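Cenow Boards > Home > Odds and Ends
Topic: Best way to store rope so it doesn't turn into a nest

slackline_dad_87
I have one good white rope and it spends most of its life as a lump. I coil it nicely, put it in the closet, and come back in March to something a bird would be proud of. What does everyone else do?

grillen
Wrap the middle. Coil it, leave two long tails, wind one tail around the belly of the coil and stop. You get a fat bundle with an end sticking out each side, and it stays put in a drawer.

mopbucket
Stays put until you pull on it, grillen. Then you have a knot with a handle at both ends.

grillen
So don't pull both ends at once. Lay it on something with a bit of grip, felt or an old blanket, and take the turns off the way you put them on.
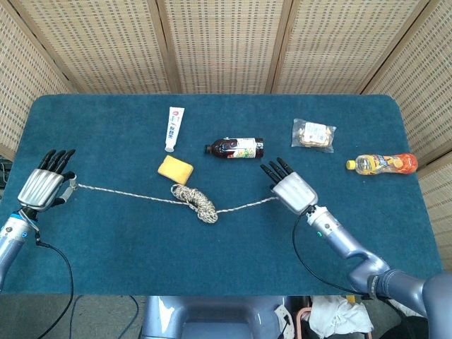
Also, clear the table first. I never do, so there's always toothpaste and whatever else came out of the cupboards sharing the space, and a loose end will find it.

mopbucket
Felt is lint with ambitions. I use the kitchen floor.

slackline_dad_87
My kitchen floor has a dog on it.

worner8
Figure eights, all of you. Back and forth over the hand, no twist goes in, no twist has to come out. I've got 98 feet stored that way and it runs out clean.

grillen
And takes up how much shelf?

worner8
Most of one. I didn't say it was pretty.

mopbucket
Braided or twisted, OP? Matters more than the coil. Twisted rope has opinions about direction.

slackline_dad_87
Braided, off-white with gray flecks. Bought it for a hammock I no longer own.

worner8
Braided is fine with eights. Try it and report back.

slackline_dad_87
Did the eights at 8 last night. Looks like a pretzel, but I shook it out twice and no knots. Going to try grillen's wrap on the clothesline, which is shorter and which I like less.

grillen
I'll take it.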